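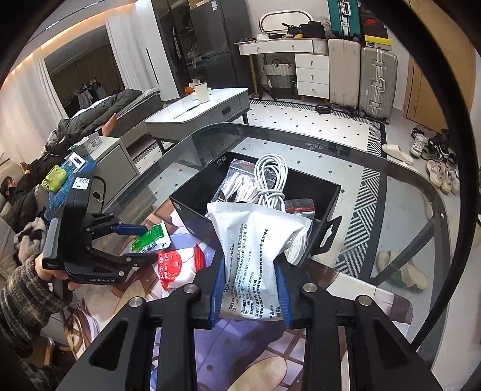 4.2 Handheld picking at the Bilteveo station

The packing step is taught by the person who used to do it by hand. Operators move to teaching and checking; line quotas do not apply during a session. Foil sachets are pinched at the sides between the ribbed blue pads, leaving the sealed top edge clear.

1. Sign in to Inurent and select your station.
2. Close the pads until the sachet is held. Do not squeeze further.
3. Lift, place and release.
4. Stop after 30 picks and change hands.

Note: A session ends at 300 picks. Remaining shift time is logged as checking work.

Caution: Keep fingers out of the linkages. Report wrist pain to your Vesetgate shift lead before continuing.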